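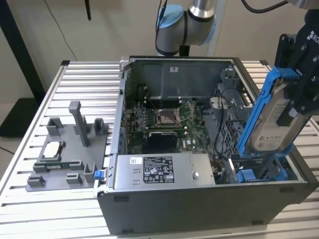 There is a particular silence that falls over a room full of engineers when a hard drive fails to go back into its slot for the fourth time in a row. At Lurau, a small automation outfit on the second floor of a former shoe warehouse, they have had plenty of chances to get used to it.

The company wants a robot that can service old office computers: drives, memory, processors, the parts that still have some resale value once the accounting department has moved on to something thinner. The plan is to teach it by demonstration. A person guides the arm through a job, everything gets recorded, and the recording goes into a pile called Volum. The target for the first pile is 1,000 demonstrations. By October they had 190, and a strong shared opinion about plastic latches.

The blue drive carrier is the villain of the story so far. It was designed for a human thumb and forefinger, with a bit of give at the sides and a tab to tell you where to push. A person does it while talking about lunch. Guiding a gripper to do the same takes patience, a steady wrist and a willingness to look foolish on four video feeds.

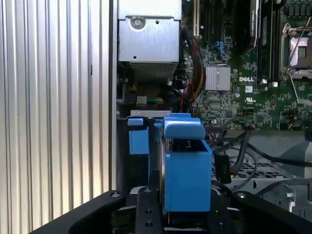 A drive in its carrier, held over the open case.

Each session follows the same order. The case goes on its side on the table, the operator picks a task from the list, and the arm is driven through it from start to finish. Then the operator marks the recording as good, bad or "interesting," a category that was supposed to be temporary. A bad run is kept as well. The learning system, known in-house as Grokance for reasons that seemed funny at a whiteboard, is meant to see what a crooked approach looks like and how somebody gets out of it.

The trouble is that people are tidy. After 12 good runs an operator has found a favorite angle and stops using any other, and the system duly learns that drives may only be approached by someone with that person's habits. So the task list now includes orders to be slightly worse: start too far left, come in high, change your mind halfway. Several skilled adults have been asked to fumble on purpose, and a few have taken it personally.

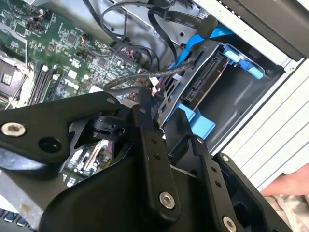 The cable problem

Metal stays where you put it. Cables have moods. Two recordings of the same task can begin with the wiring in two entirely different positions, and a lead that was out of the way all morning will drift across the drive bay by three in the afternoon.

The first instinct was to tie everything down. That produced beautiful recordings of a computer no office has ever owned. The ties came off, and the success rate went with them. It has been creeping back, in the manner of a cat that was shouted at.

Whether 1,000 will be enough is a matter of some debate. The figure was picked because it looked serious in the budget.

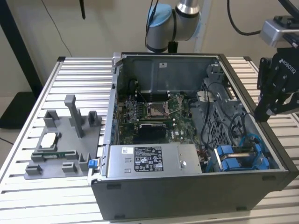
Yatsenko thinks the number is the wrong thing to argue about, and would trade half the pile for a smaller one with more kinds of computer in it. A system raised on a single model, the argument goes, will be superb at that model and a tourist everywhere else. The reply from the budget side was that other models cost money. A second make of case is now on the purchase list, below the new office chairs.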